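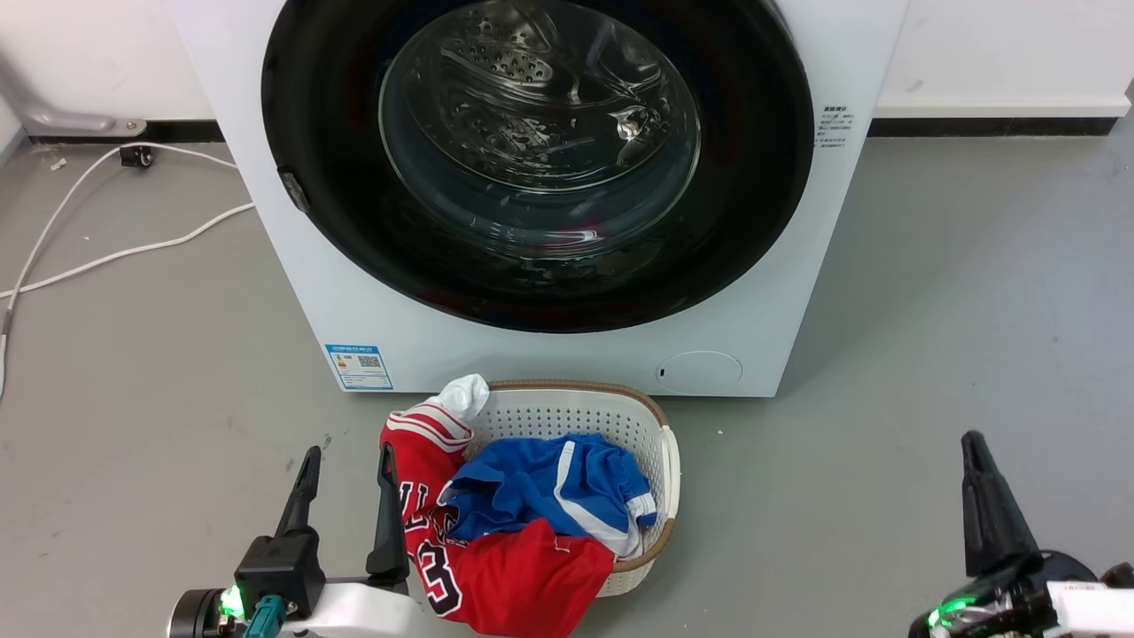 I went to the Andus open day on Thursday. They have the ground floor of an old office building in Dirnton, and for one afternoon in March they let people walk in and watch the robots. I'd signed up by email and got visitor badge 737, so I guess the numbering carries over from other years.

Most of the time I stood at the laundry station. The job is to move clothes from a basket on the floor into a front loader. The robot has two arms with a black gripper on each, and it works low down, right in front of the washer door. There was a red jersey with a 23 on it hanging over the side of the basket, and a blue thing with white stripes on top of it.

Wulan Sitompul ran the demo. She told us they have recorded more than 600 tries at this one task, and that soft things are the hard part. A box keeps its shape when you grab it. A jersey has a different shape every time. Someone asked about socks and she said they are easy to pick up and easy to miss.

It is slow. I could load a washer in 2 trips and be back on the couch. I still watched for most of an hour.

I skipped the talk by Forner upstairs because the room was full. Parking was on Simanjuntak Street, no charge after 3 p.m.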